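The Slow Hand at Truswood
A refurbishing shop brought in an arm to take computers apart. The people are still waiting to hear what that makes them.
July 2, 2019

Kristóf Kozma can strip a desktop tower while holding a conversation about his knees. Side panel, drive, memory, power supply, with the screws dropping into a tin lid he has used for years. He has been at Truswood, the computer refurbisher on the edge of Plisley, long enough to have opinions about every case maker's idea of a latch. Most of them can't be printed.

Since February he has shared the work with Pal. That is what the vendor, Mostia, calls the robot arm it leases to the shop. The sales sheet promises a "colleague." Kozma calls it the arm.

The pitch was simple enough. Truswood buys retired office machines by the pallet, wipes or shreds the drives, and sells whatever still has life in it. Pulling drives is dull, it hurts the wrists, and a missed drive can cost you a client. Mostia said its arm would lift them out and stand them in a fixture plate, ready to be scanned, and that workers would be "freed for higher-value tasks."

I asked what the higher-value tasks were. Pascual Riquelme, who manages the floor, thought about it for a while. "Testing," he said. "Some more testing."

What I saw over two visits was a lot of setting up. Somebody has to take off the side panel. Somebody has to lay the tower down where the arm expects it, and tuck a stray cable out of the way. When a model comes in with its drive bay turned the other way, somebody has to call Mostia.

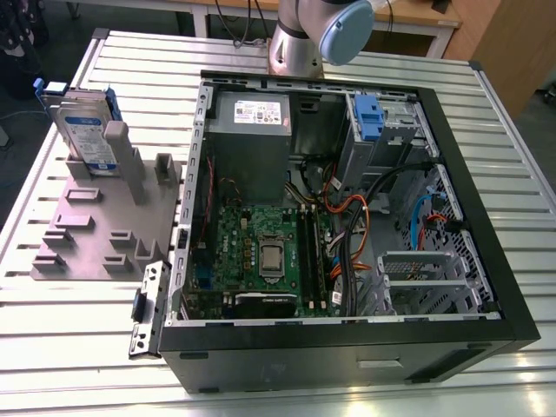 A desktop tower on the slatted worktable at Truswood, with a drive standing in the fixture plate to its left.

In its first full month the arm handled 832 towers, according to Riquelme. He is proud of the number and he should be. But he couldn't tell me how many of those needed a hand from a person, and the shop doesn't record it. The software logs a rescued job as a finished one. I suspect that suits Mostia fine.

The lease is $3,000 a month. Riquelme says it pays for itself if the arm is running about 80 percent of the shift. Is it? "We're getting there," he said, which is what he told me on my first visit too.

No one has been let go. Two people who left in the spring haven't been replaced, though, and the rest have noticed. The pay scale hasn't moved either. Kozma now spends part of his day feeding towers to the table and the other part doing what he did before, on the odd models the arm won't take. Those are the slow ones, with riveted cages and hidden clips, and his own daily count has dropped because of it. He had to explain that at his review.

He doesn't hate the thing. His wrists are better, he told me, and he'd be sorry to go back to pulling drives all day. What bothers him is the training session Mostia held, where the crew showed an engineer every trick they had for a stuck latch. It lasted an afternoon. There was pizza.

"I'd have liked to be asked what that was worth," he said, and reached for the next tower.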